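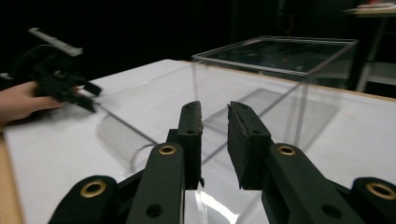
Figure 3. Two hand-held grippers at a demonstration table, with a clear acrylic box and a loose clear panel.

4.2 What the packers made of it

The Plilham site packs display cases for small retailers, and until the Skikodus trial began its packing room had changed very little. People stood at tables, put boxes together and went home with sore thumbs. The plan put forward by Bronent was that packers would record their own handling with hand-held grippers, and that a robot cell would later be trained on the recordings. Management called this "capturing know-how". The packers had several other names for it, two of which can be printed: "homework" and "teaching the toaster".

We collected 3071 recordings over the trial, along with shift notes and interviews at the beginning and end. The recordings are treated in Section 5. Our concern in this section is what happened to the job while they were being made.

The first change was one of pace. A packer who could close a case without looking at it was now asked to do so through a pair of stiff fingers, slowly and the same way each time. Experienced staff found this harder than newcomers did. One woman with long service said it was like being asked to butter toast with a pair of oars. Clear acrylic drew the most complaints, as its edges show up mainly where they catch the light and the rest has to be taken on trust. In Figure 3 the open box stands between the finger pads of one gripper while a second is being moved by hand over the panel to its left. Arrangements of this sort led to a good deal of quiet negotiation over who should go first, none of which appears in the written procedure.

The second change concerned status. Before the trial, skill in the packing room was noticed chiefly when it was absent. Once recordings were being scored, good handling had a number attached to it, and the number was put on a wall. Four packers asked for theirs to be taken down. One asked for his to be printed larger.
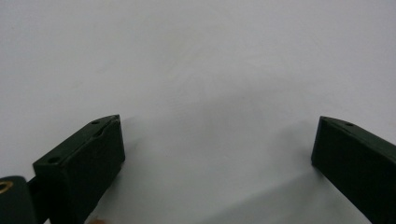 Waiting was the part of the work that our interview guide had failed to ask about, and it came up in almost every interview all the same. Under the old arrangement a pause was a pause. Under the new one, the packer stood with the tool in hand until the software was ready, and the time went down as "idle" in the shift report. The grippers spent these stretches with their fingers apart over plain white surface and nothing between them, a posture that the packers came to call "asking for money". Several objected to the word "idle" on the grounds that their arms were plainly not. At the July review the label was changed to "standby", which pleased the people who wrote the report.

Pay was a slower matter. Bronent offered a flat allowance for recording shifts, and the packers asked what would happen to it once the cell had learned enough. The answer, that their roles would "evolve", was received politely and then repeated for weeks in the canteen whenever anyone dropped something. Staff at the Carroll site, where no recording took place, heard the phrase within days and took it up with some enthusiasm.

We found no simple split between those for and against the robot. Over 520 shift notes mention the equipment, and most of them are about sore wrists, table height or the missing hook for coats. Where the cell itself is mentioned, the tone is closer to that used of a new starter – willing, expensive, not yet to be left alone with the glass.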